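Pale tops: grain, figure and finish
Speaker notes, Eylül Coşkun
Revised 30/12/2024

Slide 1. Title
Leave up while people sit down. Name, Flarkcombe workshop, one line on the Kostel contract. Questions at the end, except on terms, which can be asked at any time.

Slide 2. Scope
The talk covers light-colored wooden tabletops in indoor use. It covers how the surface is described, how it is prepared, and how it is kept. It does not cover edges, legs, fixings or outdoor furniture. Dark stained tops are left out because most of the marks discussed tonight do not show on them.

Slide 3. Background
Kostel holds 3,373 tops on the main list. The earlier list gave 3,416. The difference is tops entered twice under old and new room names. Use the lower figure if anyone asks. Of these, 298 were set aside for refinishing and came to us between May and the end of the year.
The lists give size, room and condition. They do not give species. Do not guess species from the floor. Color alone is a poor guide on a finished top, and an oil or a lacquer shifts it further.

Slide 4. Grain, figure, texture
Three words that get used as one.
Grain: the direction of the fibers relative to the board. This is what the plane and the sandpaper respond to.
Figure: the pattern seen on the face. Stripes, loops, waves, flecks.
Texture: the size of the pores and how evenly they are spread. Felt as much as seen.
A top can have strong figure and straight grain. Pause here. This is the point people ask to have repeated.

Slide 5. Where the loops come from
Draw it on the board before showing the slide. A log is close to a set of nested cones. A cut that runs at a tangent to the growth rings slices through the cones and leaves long arches or closed loops on the face. A cut toward the center leaves narrow, near-parallel lines.
If the log has a bend or a swelling, the loops widen and wander. Peeled veneer gives broad, irregular figure for a related reason: the knife follows the rings round and passes in and out of them at a very shallow angle.
The face by itself will not always settle whether a top is solid or veneered. Look at the end. If the lines on the face carry over the edge and match the end grain, it is solid. If they stop, check for a lipping.

Slide 6. Looking at a face
Give the room half a minute with this one before speaking. Ask for the general direction first and the exceptions second. 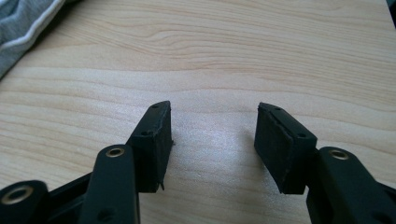
Pale top with wavy tan lines, mostly horizontal; broad swirl with elongated loops at upper center.

Points to draw out. The lines are soft, with low contrast against the blond ground. The overall run is consistent enough to choose a sanding direction. The swirl is where direction changes within a short distance, and that is where a careless pass leaves visible scratches. Sand with the general run and accept that part of the loop will be crossed. Go up one grit further over that area.
Do not let the discussion turn to whether the figure is attractive. Five minutes were lost to it last time.

Slide 7. Light
Inspect with a lamp held low at one side, close to the surface. Then move it to the adjacent side and repeat. Scratches that run in line with the beam disappear, so one position is not enough. Overhead light hides nearly everything on a pale top except stains.
Note marks in soft pencil on masking tape. Never write on the wood, even if it is due to be sanded. Pencil pressed into a soft surface leaves a groove that survives the first two grits.

Slide 8. Common marks
White rings: moisture held in the finish. The wood is usually unaffected.
Black rings: moisture has reached the wood and reacted with iron. These go deeper and may need oxalic acid. Gloves and eye protection, and rinse well.
Gray patches: finish worn through, then dirt worked into the pores.
Yellowing: age of the finish, light, or both. Check under any object that has stood in one place for years.
Dents: fibers compressed but not cut. A damp cloth and a warm iron will lift many of them on solid wood. On veneer, test a corner first. Heat can release the glue.

Slide 9. Preparation
Clean before sanding. Wax and silicone polish clog the paper and get pushed into the surface.
Sequence used for the Kostel tops: 120, 150, 180. Vacuum between grits. On veneer, start at 180 by hand and stop as soon as the old finish is gone. Nobody on the job is allowed to spot-sand a stain on veneer.
Final pass by hand, full length of the top, with a cork block. Orbital marks are faint on bare wood and become obvious once oil is applied.

Slide 10. Finish
Two options were tried. The Ernitz hard oil is applied thin, wiped after fifteen minutes, and repeated the next day. The Karakaya water-based lacquer goes on in three coats with a light rub between.
The oil deepens the figure and warms the color. The lacquer leaves the wood paler. On low-contrast tops the two results differ more than the sample chips suggest, so show the client a full-size offcut.
Both were run for about 2,000 strokes on our own rubbing rig. This is a shop comparison and does not meet any published standard. Say so. The lacquer kept its sheen longer. The oil dulled earlier and was repaired in place with one thin coat. The lacquer sample had to be cut back over its full width.
Oily rags: spread flat outdoors to dry, or into a metal can of water with a lid. Say this even if time is short.

Slide 11. Routine care
Damp cloth, then dry cloth, both with the general run of the grain. Mild soap where needed. No scouring pads and no ammonia. Felt under anything ceramic.
Keep the top out of direct sun for the first weeks after refinishing, or move what stands on it from time to time.

Slide 12. Handling samples
Pass the four boards round, left side of the room first. Boards one and two are the same wood under the two finishes. Board three has a crossed scratch in the loop. Board four was sanded correctly. Ask for them back before questions start. Board two went missing at the May session and the replacement is a slightly poorer match.

Likely questions
Can oil go over old lacquer? No. It will sit on top and stay tacky.
Can a swirl be sanded flat if it feels raised? Yes, with a firm block. A soft pad follows the ridges.
How thin is the veneer? Assume thinner than you would like, and measure at a cable hole if there is one.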